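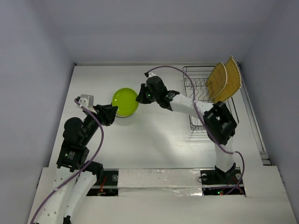 The Tuesday night supper at the old Penach grange hall is back, you guys, and I could not be happier! If you were around last January you'll remember it just sort of stopped. The stove died, then the hall got booked up, and a bunch of us went back to eating cereal over the sink. Well, Nidia Taipe got tired of waiting and started calling people, and this week the doors opened again at 5:30 in the evening.

I got there at 5:40 and the line was already past the coat rack. By closing time they had served 323 meals, which Nidia read off the door tally twice to make sure she had it right. The old record was well under that (she wouldn't tell me the number, she said it was embarrassing).

Dinner was chicken and rice, a big pan of green beans with garlic, and cornbread from Leobardo Ponce, who bakes for the Rivadeneyra market on weekends. I had two pieces. Okay, three. There was also a lentil thing for the vegetarians that ran out by 6:30, so if that's you, come early.

The new stove is a used six-burner out of a diner in Bematar that closed in the fall. It cost $1,209 with the hauling, and the pancake breakfast paid for $565 of that. The rest came out of the jar by the door and one very nice check from somebody who asked me not to print their name, so I won't, but thank you!
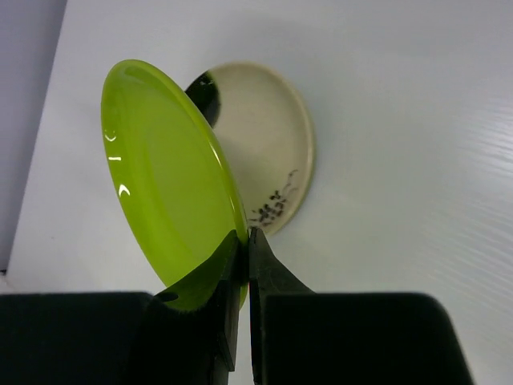 Do you have to live in Penach to come?
Anybody can come, from any town, and you don't need to sign up first. Dinner is pay what you can, and kids under ten eat free.

I asked Yhon Ticona, who ran the kitchen all evening, how it felt to be back at it. "My feet hurt," he said, "and I burned the first rice." He's hoping to get a second person on the stove next time, so if you can cook for a crowd and don't mind being bossed around a little, go find him. Dish crew is short too. I did an hour at the sink with Consuelo Grajales and we had a great time, mostly complaining about the parking.

Speaking of parking, please don't use the feed store lot. They were good about it this week but they lock the chain at seven, and one minivan got stuck behind it until the owner drove back in. Park along Flulten Road or behind the hall, where the gravel has been filled in. 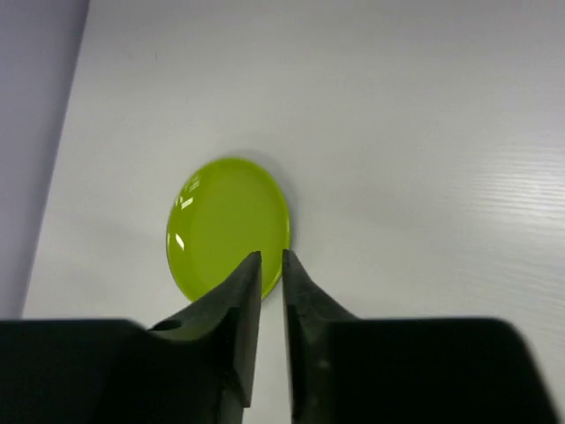
What's coming up

Next Tuesday is spaghetti, with meat sauce or without, and Cristian Cusi is bringing his accordion again (he knows four songs and two of them are the same song). Doors at 5:30, last plates at 7:15. The week after that is soup and grilled cheese. If you have a big soup pot we can borrow, leave it in the hall kitchen with your name on a piece of tape.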